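Una mañana en la jornada de puertas abiertas de Limska

Publicado el 25 de diciembre de 2024

Llevo desde septiembre queriendo escribir esta entrada. Hoy tengo la tarde libre, la comida ya está recogida y he encontrado la libreta, así que ahí va.

Limska tiene su taller en el polígono de Eltside, a la salida de la nacional, en una nave que antes fue almacén de azulejos. Una vez al año abren las puertas y enseñan lo que están haciendo. Me apunté por la web, me mandaron un correo con la hora y un plano bastante malo, y me presenté allí a las diez menos cuarto. Aparqué detrás, junto a los contenedores, porque delante no quedaba sitio.

En la entrada te daban una pegatina con el nombre y una hoja con los puestos. Yo trabajo en mantenimiento de maquinaria de envasado y fui por interés propio, no me mandó la empresa. Lo digo porque en los comentarios de otras visitas siempre hay quien pregunta si me pagan.

El recorrido tenía tres partes: una charla de bienvenida, los puestos de demostración y un café al final. La charla duró más de lo previsto. Explicaron que Iremex les suministra parte de la electrónica y que el proyecto en el que más horas meten ahora se llama Quartey. Consiste en que una pareja de brazos aprenda tareas de manipulación pequeñas, de las que en una línea de envasado se siguen haciendo a mano: abrir, cerrar, colocar, girar una pieza para que entre bien. Pusieron una gráfica con 1.540 repeticiones registradas de una misma tarea, separadas por tipo de fallo. El fallo más frecuente era el de agarre. Me pareció bien que enseñaran los fallos. En las ferias te ponen el vídeo bueno y ya está.

Después pasamos a los puestos por turnos. Nuestro grupo era de 14 personas, demasiadas para una mesa, y los de atrás veían poco. Yo me coloqué en un lateral y aguanté ahí casi todo el rato.

La tarea de Quartey que enseñaban ese día era la de una bandeja pequeña con su tapa. Dicho así parece poca cosa. En mi trabajo he visto parar una línea entera por una tapa que entra torcida, de modo que a mí me interesaba bastante.
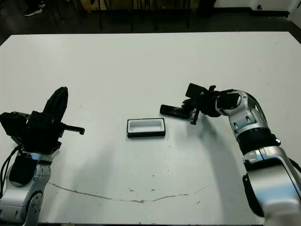 La bandeja sobre la mesa, entre los dos brazos.

Lo primero que me llamó la atención fueron las pinzas. Yo esperaba ver ventosas, que es lo que usamos nosotros para casi todo lo que tenga una cara lisa. Los dedos son negros y alargados, y uno de los del brazo izquierdo termina en un ganchito hacia abajo. Pregunté si los hacían ellos y me dijeron que sí, que los cambian a menudo y que han probado varias formas. También pregunté cuánto tardan en cambiarlos, y ahí la respuesta fue menos clara.

Lo segundo, la mesa. Blanca, lisa, con marcas de uso. No había topes ni guías para colocar la pieza. En una máquina de las nuestras, si la bandeja no está en su sitio al milímetro, la máquina no sabe qué hacer con ella. Según la explicación, la gracia de Quartey está precisamente en que la bandeja puede quedar un poco más aquí o un poco más allá y el sistema tiene que apañarse. Para eso cambian la posición de partida entre una repetición y otra.

Apunté varias cosas sobre el ritmo. No es rápido. Si lo comparas con una taponadora convencional, no hay color, y tampoco lo pretenden. La persona que llevaba la demostración repitió varias veces que era un banco de pruebas y que nadie iba a montar aquello en producción mañana. Un señor de mi grupo insistía con el coste por unidad y no le dieron cifra. Entiendo que no la tengan.

El ruido, muy poco. Se podía hablar a volumen normal al lado de la mesa. Esto para mí es importante, porque en mi planta vamos con tapones toda la jornada.

También se habló de la luz. Contaron que las superficies blancas y las piezas negras les dan buen contraste, pero que las sombras de los propios brazos les han dado guerra y que tuvieron que recoger más datos a distintas horas. De esa segunda tanda salieron 352 repeticiones. Tomé nota porque nosotros tuvimos un problema parecido con un sensor óptico y una ventana, y lo acabamos resolviendo con un cartón. Lo de ellos es más elegante.

Y luego está la cuestión de la tapa. Es un bloque negro mate, de largo parecido al de la bandeja y algo más estrecho. En una mesa sin guías, basta con que la tapa esté un poco girada respecto a la bandeja para que haya que corregir el ángulo antes de bajarla. Esa corrección una persona la hace sin pensar. Programarla a la manera clásica, punto a punto, es un dolor, y lo sé porque me ha tocado.
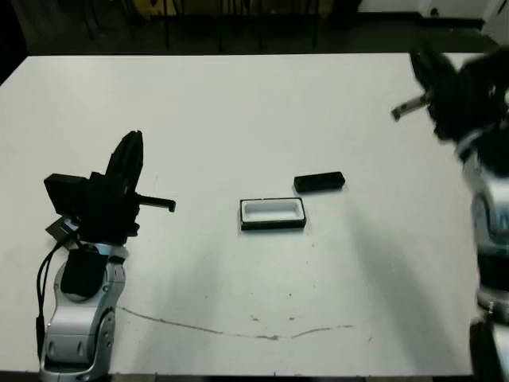 Para mi gusto, les falta probar con tapas que tengan juego de verdad, comentó Arrate72 en el foro cuando colgué allí el primer borrador de estas notas: en una línea real la pieza viene con rebaba, con polvo o deformada por el calor, y mientras no metan eso en las pruebas los porcentajes valen lo que valen. Estoy bastante de acuerdo. Lo pregunté a mi manera durante el café y la respuesta fue que lo tienen previsto para más adelante, sin fecha.

El café, por cierto, correcto. Había bizcocho y unas sillas plegables en el patio. Hablé un rato con gente de otro grupo que venía de logística y a ellos les había interesado más el puesto del almacén, al que yo llegué tarde y del que no puedo contar nada.

Cosas prácticas por si alguien quiere ir el año que viene:

La inscripción es gratuita y se hace por la web de Limska. Conviene pedir el primer turno, que hay menos gente.
En autobús se llega mal. La parada queda al otro lado de la rotonda y no hay acera en todo el tramo.
Dejan hacer fotos en los puestos. En la zona de oficinas, no.
Llevad las preguntas apuntadas. El turno de preguntas es corto y se lo come quien habla primero.

Me quedé con ganas de saber más del sistema de seguridad y les escribí un correo la semana siguiente. Me contestaron con un documento de 3 páginas que todavía no he leído entero. Cuando lo haga, si hay algo de interés, lo pongo en otra entrada.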